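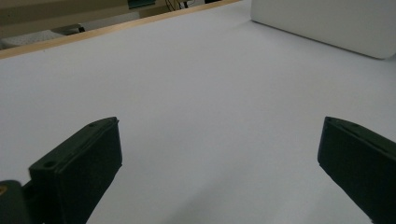
Relatório de progresso - avaliação do kit de garra manual Nillell

Destinatário: direção de operações da Cademetti
Período: setembro e outubro
Situação: fase de bancada em curso, decisão de compra pendente

1. Objeto da avaliação

A Cademetti pediu uma avaliação independente do kit Nillell, oferecido pela Retamal em regime de locação ou compra. O kit é composto por uma garra manual com câmera embarcada, um software de gravação e um serviço de tratamento dos dados. A intenção é usar as gravações para treinar a célula automática de embalagem da linha Lalaline, que reúne capas de celular e outros acessórios pequenos.

O contrato de avaliação prevê 2 kits em bancada. O primeiro foi entregue no prazo. O segundo chegou com o suporte de câmera trocado e precisou voltar ao fornecedor, o que consumiu parte do período.

2. Trabalho realizado

Foram gravadas 137 demonstrações válidas até o fechamento deste relatório. Outras 13 foram descartadas na conferência, quase todas por perda de sincronismo entre o vídeo e o sensor de abertura dos dedos. O fornecedor reconheceu a falha e enviou uma atualização do software, já instalada nos dois equipamentos.

As tarefas seguem o roteiro aprovado em setembro: pegar a peça pela borda, levantar, girar, depositar na posição marcada. A mesa de trabalho é branca e lisa, com borda de madeira. O contraste com peças escuras é bom. Com peças claras ou translúcidas, o software às vezes não encontra o contorno, e o operador tem de fazer a marcação à mão depois da gravação. Isso está incluído no preço do serviço até certo limite mensal, que a proposta comercial não deixa claro. Pedimos esclarecimento por escrito e ainda não tivemos resposta.

3. Resultados com capas de celular

As capas são o item mais difícil do lote. O material cede, e a maioria dos modelos tem aberturas que reduzem a área útil de contato. Adotamos a pega por lados opostos, com as pontas dos dedos na borda.

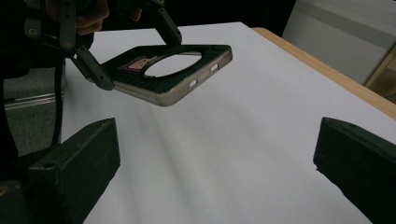
Tempo de leitura: 4 minutos

A pega pela borda serve também para os modelos com abertura redonda grande no painel traseiro, como o de painel escuro com ilustração impressa. Nesses modelos a ponta do dedo fica perto do anel da abertura, e o ajuste fino depende bastante da prática de quem opera. O manual recomenda uma sessão curta de treinamento. Na nossa experiência foi preciso mais do que isso, e sugerimos incluir o tempo extra no planejamento da próxima fase.

O acionamento da garra é leve e o curso dos dedos atende a todas as peças do lote. Houve queixa de cansaço no punho em sessões longas, e por isso limitamos cada turno de gravação a sete rodadas com pausa entre elas.

4. Serviço e suporte

O atendimento da Retamal é correto, porém lento depois das 17h, horário em que a nossa segunda equipe começa. Peças de reposição foram cotadas mas ainda não pedidas. A documentação em português cobre a montagem e a calibração - falta a parte de exportação dos dados, que só existe em inglês.

5. Orçamento

Os gastos estão dentro do previsto. A devolução do segundo kit não gerou custo para a Cademetti, já que o frete ficou por conta do fornecedor. Não há pedido de verba adicional neste período.

6. Pendências e próximos passos

- Resposta da Retamal sobre o limite mensal de marcação manual.
- Repetição das 13 demonstrações descartadas, agora com o software atualizado.
- Teste com uma superfície de mesa mais escura para as peças translúcidas.
- Cotação de um apoio de punho, a pedido dos operadores.
- Primeiro treinamento do modelo com os dados de bancada, previsto para novembro.

A recomendação entre locação e compra será apresentada depois desse primeiro treinamento. Até lá, pedimos à direção que mantenha a locação dos dois kits nas condições atuais.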